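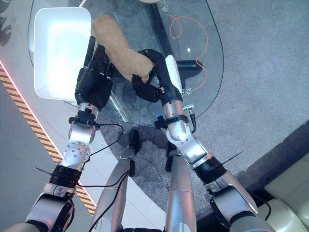

Toltach 觉得，双臂机器人的毛病大半不在手臂里面，而在手腕后面那几根电缆上。Gruratik 不完全同意，他认为电缆只是最容易被看见的部分，真正花时间的是两只手型号不同，维护的人却用同一种办法对待它们。这两种意见在本章里都会用到。

第七章　双臂工作单元的末端维护

学完前一章，读者应当已经会给机器人上电、回零，并且能让两条手臂按照程序走到桌面上方。本章从手腕开始，往外讲到手指。我们使用的单元是 Szénási 教学单元，它由一台双臂机器人、一张玻璃面的桌子和一块放料盘的区域组成。左臂末端装的是多指手，右臂末端装的是带弯钩形夹爪的夹持器。两边的连接方法相近，都用卡环固定在腕部，但是检查的内容有很大的差别，所以本章把它们分开来写。

为什么要在一台机器上装两种末端呢？原因在于所处理的物件。毛绒类的软物没有固定的形状，弯钩夹爪可以把它包住，对位置误差的要求比较低。多指手适合做扶、拨、托这一类的动作，它的关节多，磨损的地方也多。读者在本章的练习里会先用软物，后用硬物，请不要把次序颠倒过来。软物即使夹偏了，也不容易损坏手指，对初学的人比较安全。

7.1　开始之前的准备

维护末端以前，应当先把两条手臂停在桌面上方的维护位置，然后切断驱动电源。有的读者习惯只按暂停键，这是不够的。暂停以后关节仍然有力矩，如果这时松开卡环，手掌可能突然转动。切断电源以后，请等待 90 秒，再用手轻轻推一下手指，确认它没有抵抗的力量。

腕部的指示灯在不同的状态下有不同的颜色，具体的含义应以随机手册为准。本书不建议只看灯来判断有没有电，因为灯的线路和驱动的线路并不是同一条。正确的做法是看配电箱上的开关位置，并且挂上维护牌。

玻璃桌面有一个优点，也有一个缺点。优点是从上面可以看见桌下的底座和地面，掉下去的螺钉容易找到。缺点是玻璃会反光，视觉系统有时把一个光点当成零件。因此，每次换过灯具或者移动过桌子，都要重新做一次相机的曝光设置。这个内容在第九章详细说明。

地面上的黄黑条纹胶带表示单元的边界。人在边界以内工作的时候，控制台前面应当有另外一个人，并且这个人不可以同时做别的事情。

7.2　腕部电缆的检查

电缆从手腕出来以后，应当留出一段自由的弧线。弧线太短，手腕转到极限的时候接头会受拉；弧线太长，电缆就可能挂到桌边或者别的手指。Szénási 单元的规定是：手腕转到任何一个极限位置，接头处都不应当看到电缆被拉直。

检查的时候，先看接头，再看弯曲处，最后看扎带。接头的锁紧环应当拧到底。弯曲处的外皮不应当发白，发白说明材料已经疲劳。扎带的多余部分最好剪短，如果暂时不剪，也要让它朝向手臂的外侧，不要朝向另外一条手臂。

Ollden 牌的卡环有两颗紧固螺钉，必须交替拧紧，每次转动不超过半圈。如果先把一颗完全拧死，再去拧另外一颗，卡环就会倾斜，手掌的零点也会跟着偏移。这种偏移很小，眼睛不容易发现，但是在抓取的时候会表现为总是偏向同一边。拧紧以后，请在维护记录里写下日期和操作人的姓名。

7.3　手指与掌面的检查

多指手的手指根部有金属的小关节，灰尘和纤维很喜欢积在这里，尤其是在搬运毛绒物件以后。清理时用干的软毛刷，从指根向指尖的方向刷，不要用压缩空气。压缩空气会把纤维吹进关节里面，以后更难取出。

掌面如果带有滚花纹的黑色抓握带，还要检查纹路里有没有被填平的地方。纹路被填平，摩擦力就会下降，光滑的物件容易滑走。拇指比其他手指粗得多，它的活动范围也大，所以请从下面向上看一次，检查拇指和相邻手指之间有没有夹住东西。从上面看，这个位置会被手的外壳挡住。

夹爪的一侧比较简单。夹持面允许有浅的划痕，但是不允许有翘起的边缘。指尖上如果装有塑料卡件，应当用手指轻推，看它是否松动。卡件是消耗品，累计工作满 27 小时就要更换，即使外表还很好也要更换。

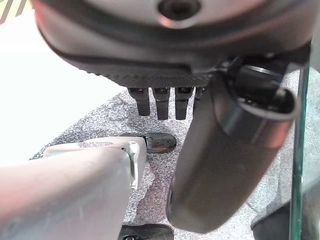

7.4　恢复运行与零点确认

恢复运行的步骤和准备的步骤方向相反：先收走工具，再让人离开边界，然后取下维护牌，最后接通电源。第一次运动必须使用低速，并且只移动一条手臂。左臂走完以后回到维护位置，右臂才可以开始。

零点的确认使用标准料盘。让多指手停在料盘的旁边，读出手腕的六个坐标值，和上一次的记录比较。任何一个方向的差别超过 2 毫米，都应当回到 7.2 节，重新检查卡环。如果差别在允许的范围以内，就可以装上软物，进行本章的第一个练习。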